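Olesia Ivanyshyn
May 24, 2025

Our equipment request for the next budget year is due in July and I am writing it this week. Posting my notes as I go. Some of you asked how a small group plans for robot gear when the plan keeps changing.

Olesia Ivanyshyn
Background for new followers: we are in Closter, we collect demonstrations with hand-held grippers, and later on an arm is supposed to learn the same chores. The hand-held side is cheap compared with the arm. It still adds up.

Olesia Ivanyshyn
Last year I put everything under one line called "robot hardware". Do not do this. When the line ran over in spring I could not say which part had run over, and Wael Nasr in purchasing had to go back through the receipts with me for most of an afternoon.

Olesia Ivanyshyn
This year the lines are: grippers, finger pads, head cameras, cables, storage, the arm, and household items. Household items is the one that gets questions.

Olesia Ivanyshyn
Household items means what the grippers are pointed at. Drinking water, for instance. Bottles, jugs, a dispenser. Last year these went on the office card and never showed up in the project cost at all.

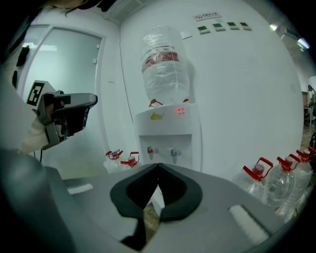
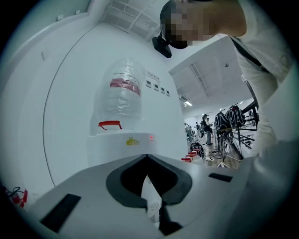
Olesia Ivanyshyn

If a task uses a water jug, the jugs belong in the task budget. Same for the dispenser. I have now written this into the request in one sentence and Wael has agreed to it.

Olesia Ivanyshyn
On to the grippers. The quote from Rorkix is $1722 for each pair, with one set of pads per gripper and no cables. I am asking for 3 pairs. Shipping is quoted separately and is good for 17 days, after which they requote.

Olesia Ivanyshyn
I also got a quote from Besnard. Lower price, longer wait, and the pads are glued on. If a pad tears, the whole jaw goes back to them. For our use I would take the higher price and change pads ourselves.

Olesia Ivanyshyn
Pads are where I was most wrong last year. I budgeted for one replacement set per gripper. Smooth plastic is easy on them, but anything with a sharp molded edge is not, and we do a lot of things with molded edges – caps, carry handles, crate rims.

Olesia Ivanyshyn
So for next year it is 12 sets, bought in one order. Ilham Hamdy checked with the supplier and the soft ones keep fine in a drawer if they stay in the bag and out of the sun.

Olesia Ivanyshyn
Someone asked if we could 3D print the jaws and skip the vendor. We could print the housings. The pads I would still buy. We tried casting our own and no two came out the same, and then you cannot compare one day's recordings with another's.

Olesia Ivanyshyn
Head cameras: no new ones. The ones we have are fine. I am asking for spare straps and a second charger. The straps are the part people complain about, and a comfortable strap costs very little next to an hour of a person's time.

Olesia Ivanyshyn
Cables. Every gripper has one and they get stepped on, pulled and bent. I do not have a clever way to estimate this. I took what we spent last year and doubled it.

Olesia Ivanyshyn
Printed markers go under office supplies. It is paper and card. Print extras, keep them flat, and measure the printed square with a ruler before you mount it. Our printer was set to "fit to page" for a week once and we had to redo that week.

Olesia Ivanyshyn
Storage is bigger than I expected again. Two hands plus a head view fills drives fast. I priced drives against renting space, and drives come out cheaper if we keep the recordings more than a year, which we will. Add a second copy of everything or do not bother.

Olesia Ivanyshyn
The arm. This is the large number and the one I am least sure of. Gintarė Laur thinks we should wait another year and rent time on one instead. Her point is that the models are moving faster than our approval process.

Olesia Ivanyshyn
My view is closer to hers than it was in the winter. A full five-gallon bottle weighs over forty pounds, and the arms we can afford will not lift that. An arm that can work a tap or hold a small empty jug is a different purchase from an arm that can load a dispenser.

Olesia Ivanyshyn
So the request has two versions. Version A rents an arm and spends the difference on people's hours. Version B buys a light arm and leaves the heavy tasks out. Both have the same gripper and pad lines, so those can be approved first whatever happens to the rest.

Olesia Ivanyshyn
Splitting it like that was Aicha El Sherbiny's suggestion. Last year the grippers sat in the queue behind the arm for weeks, and they were a small part of the total.

Olesia Ivanyshyn
One line I nearly forgot: floor space. Stands, tripods and jugs along the wall all take room, and our lease is by area. I measured it and put it in. If your space is free to you, find out if it will stay free.

Olesia Ivanyshyn
To the person who asked for the spreadsheet – yes, once the vendor prices are taken out. It has a tab for each line and a column for "who asked for this", and that column has been the most useful one so far.

Olesia Ivanyshyn
Still open: a repair line. Rorkix charges a flat fee per gripper for service, Besnard bills by the hour. If you have paid either of them for a repair, please tell me what it came to and how long you were without the unit.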